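Looking after a wooden table through the winter

Posted 2025-12-09

I get more messages about tables than about anything else, and they always come once the heating goes on. Mine is an old Gerlach kitchen table I bought second-hand when I moved to Herngate, and it has had a hard life - homework, bread dough, a sewing machine, one very bad candle. So these are the things I do to keep it going.

First, heat. Wood shrinks when the air is dry, and a table pushed up against a radiator will tell you all about it by February. Mine opened up a gap along one join that you could post a bank card through. I pulled it 38 cm away from the radiator and stood a bowl of water on the windowsill, and the gap had mostly closed by spring. Don't be tempted to fill a gap like that in winter! The filler gets squeezed out when the boards swell again and you're left with a ridge.

For everyday wiping I use a cloth wrung out until it hardly feels damp, with a tiny drop of washing-up liquid, and I go along the grain. Then a dry tea towel straight after. I gave up on spray polish years ago (it builds up into a sort of grey smear and makes oiling a nightmare later on).

White rings from mugs are usually in the finish and not the wood. Rub in a bit of plain mayonnaise, leave it overnight, wipe it off in the morning. It smells like a picnic but it has worked on most of mine. Black rings are another matter, that's water that has got right in, and you'll be sanding.

If you do sand, start at 120 and finish at 240. I once went up to 2000 grit on a side table because I had a packet of it from doing the car, and the oil just sat on the top and never soaked in. Lovely and smooth, mind you.
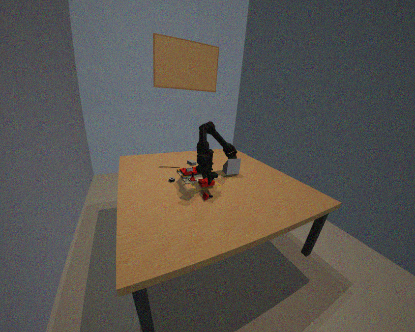

Oil goes on thin. I can't say that enough. I use the Mundia hard wax oil, 2 coats, with a whole day between them, and I wipe off anything that still looks shiny after ten minutes. Do the underside as well if you can face lying on the floor.

Wobbly legs next. Turn the table over onto a blanket and tighten every bolt before you start folding up bits of cardboard. If it still rocks it may well be your floor, so try it in another spot. The hardware shop in Gremdale sells felt pads with a screw through the middle, and those stay on far longer than the sticky ones.

Oily rags must be laid flat outside to dry before they go in the bin, as they can catch fire all by themselves if you leave them scrunched up.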